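인쇄 | 이메일로 보내기

1/
휴지 얘기 좀 할게요. 네, 여행용 휴지요. 요 몇 달 동안 제 인생에서 제일 많이 본 물건이 주머니에 넣고 다니는 그 작은 휴지 팩입니다 ㅋㅋ 양팔 로봇이 바닥에 흩어진 휴지를 노란 통에 담는 과제인데, 이번에 결과가 꽤 재밌게 나와서 길게 씁니다.

2/
우선 데이터. 사람이 원격으로 조종해서 모은 시연이 3174개예요. 우리끼리는 이 세트를 Brabec이라고 부르고요(Otakar가 붙인 이름인데 뜻은 아직도 안 알려줌). 모방학습으로 정책을 학습시키고, 입력은 작업대 쪽 고정 카메라랑 손목 카메라. 여기까지는 다들 하는 그거예요.

3/
처음에는 당연히 시연을 더 모으면 좋아질 줄 알았죠. 그런데 어느 시점부터 곡선이 거의 안 움직이더라고요. 9월 내내 그래프가 평평했어요. 학습 돌려놓고 자고, 일어나서 보고, 한숨 쉬고, 또 돌리고...

4/
실패 영상을 돌려보니까 패턴이 있었어요. 집기 직전에 손가락이 팩 옆구리를 툭 밀어서 팩이 조금 돌아가면, 정책이 원래 각도로 계속 내려가요. 빈손으로 닫고, 통까지 가서, 아무것도 없는 손을 아주 정성스럽게 펴줍니다. 볼 때마다 짠함.

5/
시연 데이터에는 이런 상황이 거의 없었어요. 조종하는 사람들이 너무 잘해서요! Ľubomír는 특히 심해요. 한 번에 딱 집어서 딱 놓음. 보기엔 예쁜데 모델은 "밀렸을 때 어떻게 하지?"를 배울 데가 없는 거죠.

6/
그래서 바꾼 게 수집 방식입니다. 정책을 일단 굴리다가 이상해지는 순간 사람이 조종을 넘겨받아요. 그리고 넘겨받은 다음 다시 잡을 때까지의 짧은 구간만 저장. 성공한 앞부분은 버려요. 이렇게 모은 교정 구간이 426개.

7/
중요한 디테일 하나: 넘겨받기 직전의 구간은 학습에서 뺐어요. 처음에는 그걸 안 빼고 돌렸다가, 로봇이 팩을 일부러(?) 밀고 나서 고쳐 잡는 이상한 버릇이 생겼거든요. Zdeňka가 로그 보다가 찾았어요. 저는 사흘 동안 하이퍼파라미터만 만지고 있었고요 ㅠㅠ

8/
샘플링 비율도 꽤 탔어요. 교정 구간을 원래 크기대로 섞으면 전체에 묻혀서 티가 안 나고, 너무 자주 뽑으면 멀쩡한 접근 동작까지 머뭇거려요. 결국 배치마다 교정 구간이 일정하게 들어가게 고정했습니다. 우아한 방법은 아니에요. 더 좋은 거 아시면 제발 알려주세요.

9/
평가는 105회. 시작 배치를 미리 정해두고 예전 정책이랑 새 정책을 번갈아 돌렸어요. 몰아서 돌리면 조명이나 캘리브레이션이 조금씩 틀어지는 게 한쪽에만 붙으니까 귀찮아도 꼭 번갈아 합니다. 판정은 Marek이 했고, 어느 정책인지는 안 알려줬어요.

10/
결과는, 첫 시도 성공률은 거의 그대로예요. 이게 저는 제일 재밌었어요! 처음 잡는 솜씨는 별로 안 늘었는데, 놓친 뒤에 다시 잡는 비율이 눈에 띄게 올랐고 그래서 끝까지 다 치우는 경우가 늘었습니다. 정확한 표는 정리해서 따로 올릴게요. 신뢰구간 없이 숫자만 돌아다니는 거 싫어서요.

11/
비닐 포장이 은근히 어렵습니다. 색도 무늬도 제각각이고 놓인 각도도 다 다르고요. 캐릭터 그려진 거, 꽃무늬, Tempo 로고 있는 거, 연두색... 바닥 매트에도 덩굴이랑 꽃이 있어서 분홍 꽃무늬 팩이 좀 걱정이었는데 그건 의외로 괜찮았어요.

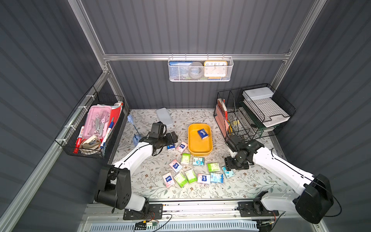
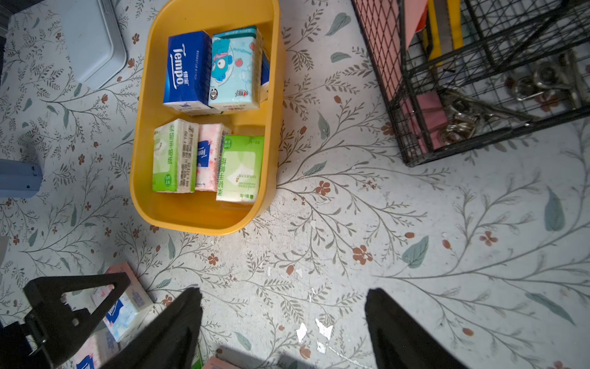
12/
아직 안 되는 것도 써야 공평하죠. 팩 두 개가 겹쳐 있으면 여전히 헤맵니다. 그리고 양팔이 같은 팩을 노릴 때 서로 양보하다가 둘 다 멈추는 일이 있어요. 좁은 복도에서 마주친 사람들처럼. 이건 교정 데이터로 해결될 문제인지 잘 모르겠어요. Libor는 상위 단계에서 대상을 나눠줘야 한다는 쪽이고 저는 좀 더 버텨보자는 쪽.

13/
질문 많이 받을 것 같아서 미리. 교정 구간만으로 처음부터 학습하면 안 되냐? 해봤어요. 안 됩니다. 팔이 팩 근처까지는 가야 고치든 말든 하는데 그 앞부분을 모르니까요. 기본 시연은 필요해요.

14/
넘겨받는 도구는 Ivbridge라고 저희가 대충 짠 스크립트 묶음이에요. 페달 밟으면 조종권이 사람한테 넘어오고 타임스탬프가 찍힙니다. 코드가 너무 창피해서 청소 중이고, 끝나면 공개할게요. 페달 말고 키보드로 했을 때는 반응이 늦어서 저장된 구간마다 앞부분이 지저분했어요. 혹시 비슷한 거 만드실 분은 처음부터 페달 쓰세요 진짜로.

15/
다음은 휴지 말고 다른 걸로 같은 방법이 되는지 볼 거예요. 후보는 양말이랑 작은 봉지 과자인데, 과자는 Otakar가 반대 중(부서지면 누가 치우냐고). 양말부터 할 듯요. 겹친 팩 문제 풀어보신 분 있으면 답글 주세요, 밤 11시 넘어서도 아마 깨어 있습니다!

인쇄 | 이메일로 보내기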